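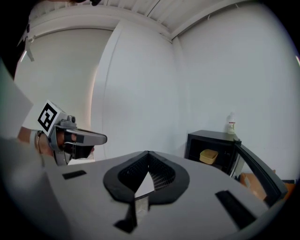
Vasanthi Suvarna asked how many demonstrations a robot needs before it can repeat a task without help, and the Kartha staff replied that the answer depends on how much the task varies. For the cabinet exercise at the Hustport site, the current set holds 194 demonstrations.

## Visit to Kartha, Hustport, December

The Sollcombe delegation attended the afternoon session. Operators record each task by hand, using hand-held grippers that carry printed markers. Every new operator completes 40 practice runs before any recording is kept.

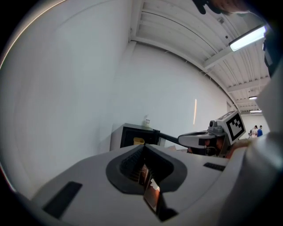 Recordings are reviewed the same day. A run is set aside if the operator hesitates for more than 5 seconds or if a marker is lost from view. Staff stated that remote control remains in use for heavier loads, although it is slower to record.

The delegation requested a copy of the operator guide and the review form. Kartha will send both to the Sollcombe office.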